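Was im Bürorechner noch steckt

Die Zerlegung ausgemusterter Desktop-PCs folgt einer festen Reihenfolge. Wer sie einhält, erhält wiederverwendbare Baugruppen und sortenreine Fraktionen.

Ein Bürorechner geht selten kaputt. Meist läuft ein Leasingvertrag aus, oder das Betriebssystem wird nicht mehr unterstützt, und dann stehen ganze Etagenbestände auf Paletten. Beim Wiederaufbereiter Trallport kommen im Jahr 3000 solcher Geräte an. Ein Teil wird gereinigt, geprüft und komplett weiterverkauft. Der Rest wird zerlegt, und um diesen Rest geht es in diesem Beitrag.

Vor dem Öffnen steht die Trennung vom Netz. Der Kaltgerätestecker wird gezogen, danach wird der Einschaltknopf einige Sekunden gedrückt gehalten, damit sich die Kondensatoren auf der Sekundärseite entladen. Das Netzteil selbst bleibt grundsätzlich geschlossen. Auf der Primärseite kann auch nach längerer Standzeit noch eine gefährliche Spannung anliegen, und für die Wiederverwendung bringt das Öffnen ohnehin nichts.

Das Gehäuse wird auf die Seite gelegt, die abnehmbare Seitenwand nach oben. Bei Markengeräten für den Büroeinsatz lässt sie sich häufig ohne Werkzeug lösen, bei Eigenbauten sitzen an der Rückseite Rändel- oder Kreuzschlitzschrauben. Als Unterlage eignet sich eine ebene, tragfähige Fläche, auf der das Gehäuse nicht wandert. In der Werkstatt Wusness, die für Trallport die Zerlegung übernimmt, gehört ein geerdetes Handgelenkband zur Grundausstattung jedes Platzes. Gearbeitet wird in zwei Schichten, die erste beginnt um sechs Uhr.

Nach dem Abnehmen der Seitenwand folgt eine Sichtprüfung. Gewölbte Elkos, Verfärbungen an den Spannungswandlern, Korrosion an Steckverbindern und verbogene Slotbleche werden im Begleitzettel vermerkt. Staub wird vor der Demontage entfernt, und zwar mit Absaugung. Druckluft verteilt ihn im Raum und drückt ihn in die Sockel.

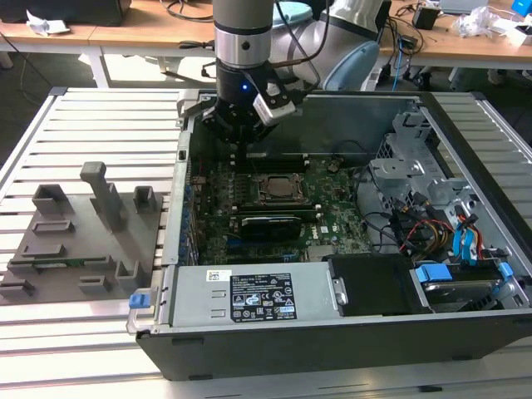 Beim Ausbau gilt die Regel: erst die gesteckten Teile, dann die geschraubten. Den Anfang machen die Kabel. Der Hauptstecker der Stromversorgung besitzt eine Rastnase, die vollständig gedrückt sein muss, bevor gezogen wird. Gezogen wird am Steckergehäuse, nie an den Adern. Abgerissene Adern sind bei Wusness der häufigste Grund dafür, dass ein funktionsfähiges Netzteil im Schrott landet.

Es folgen die Speichermodule. Die Rasthebel werden nach außen gedrückt, das Modul kommt einige Millimeter hoch und lässt sich senkrecht entnehmen. Angefasst wird es an den Schmalseiten. Die Kontakte bleiben unberührt, Hautfett begünstigt dort auf Dauer Oxidation. Erweiterungskarten werden erst am Slotblech entriegelt, dann am Steckplatz. Flache Grafikkarten sitzen oft recht fest und sollten ohne seitliches Hebeln herausgezogen werden – der Steckplatz verträgt Querkräfte schlecht.

Der Prozessor verlangt mehr Geduld. Wurde der Kühler abgenommen, bleiben auf dem Heatspreader meist Reste der Wärmeleitpaste zurück. Sie werden mit Isopropanol und einem fusselfreien Tuch entfernt, solange der Prozessor noch im Sockel verriegelt ist. Danach wird der Haltebügel gelöst. Bei Sockeln mit Federkontakten liegen die empfindlichen Teile im Mainboard. Fällt der Prozessor beim Herausheben auf das Kontaktfeld zurück, ist die Platine in der Regel nur noch Materialwert. Die Schutzkappe wird deshalb sofort eingesetzt. Bisgaard, ein Hersteller von Werkstattbedarf, liefert sie im Beutel zu 54 Stück.

Netzteil und Laufwerke kommen zuletzt. Blau abgesetzte Griffe und Riegel kennzeichnen in vielen Bürogehäusen die Teile, die sich werkzeuglos bewegen lassen. Das Typenschild des Netzteils wird abgelesen und in die Teileliste übertragen, wobei die Belastbarkeit der einzelnen Schienen wichtiger ist als die Gesamtleistung. Datenträger gehen ungeprüft in einen verschlossenen Behälter und werden getrennt gelöscht oder vernichtet.

Für einen Desktop dieser Klasse setzt Wusness neun Minuten an, Sichtprüfung und Etikettierung eingeschlossen. Von den im Juni ausgebauten Netzteilen bestanden 49 Prozent den Lasttest. Bei Speichermodulen liegt die Quote deutlich höher, Mainboards schneiden schlechter ab, vor allem wegen beschädigter Sockel.

Was durchfällt, geht nach Fraktionen getrennt an den Verwerter Britudberg: Stahlblech, Aluminium, Kabel, Leiterplatten, Kunststoff. Leiterplatten werden dort nach Edelmetallgehalt sortiert angenommen. Anhaftende Kühlkörper und Slotbleche führen zu Abzügen und werden vorher abgeschraubt.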